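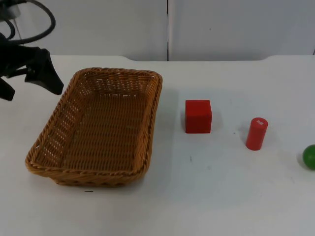

The sorting bench at the open day: gripper, wicker basket, red cube, red cylinder, green ball.

Mabula Sorting Project
Progress report to the Lustus Fund, second period
Prepared by Stella Simiyu, Dralthorpe workshop

1. The open day

The grant agreement asks us to hold one public demonstration per period. We held ours on a Wednesday in February, from ten until four, in a month when Dralthorpe is not at its most inviting. The sign-in sheet has 176 names on it. One of them is "Batman," so please read the figure as 175 if your auditors are strict.

The job on show was the one described in our proposal: pick up a block or a ball, put it in the basket, go back for the next one. In the proposal this took up two pages and a diagram. Visitors grasped it in the time it took to put down their coffee, and several asked what the rest of the machine did.

We ran 102 attempts in front of the public. The arm got the object into the basket in 88 of them. Of the 14 misses, nine were the ball, which rolls. We had noted this property of balls in the risk section and rated it "low." It has been moved up.

The cylinder did better than expected as long as it was standing on its end. Once tipped over it becomes, for planning purposes, a ball with ambitions. The cube was picked up every single time and drew no applause at all. The audience saved that for the near misses, and we have stopped taking it personally.

2. What visitors asked

Most wanted to know how fast it goes. It goes slowly. Vlasta Kovačević, who ran the bench for the afternoon, offered to race any child under ten and lost every heat. She reports that this did more for public understanding than the poster, which cost us a week.

The delegation from Ostby asked better questions, mainly about the basket. They pack into trays with hard, straight sides and wondered why we had picked something woven, with rounded corners and a braided rim. The answer is that a rim like that is harder for the software to find, and we would sooner have the trouble now. They have asked to send us two of their own trays for comparison. We said yes before checking where we would put them.

3. Work since the last report

The training set now stands at 1792 recorded picks, against a target for this period of 1500. Grasp planning for the cube is finished. The release height over the basket has been lowered twice, and objects now land in it with less enthusiasm.

Still open: the ball, the tipped cylinder, and a pause before each pick that one visitor kindly described as "thoughtful." It is a timing fault. Vlasta has it narrowed down to two places in the code and blames me for one of them.

4. Spending

Within budget. The open day came in 100 dollars over its own line, all of it catering, and we have covered this from travel, as none of us went anywhere.

5. Next period

Ball first, then the Ostby trays, then a mixed run with all the shapes lying however they happen to fall. We would like to move the next demonstration to a warmer month and ask for your agreement by the end of the quarter.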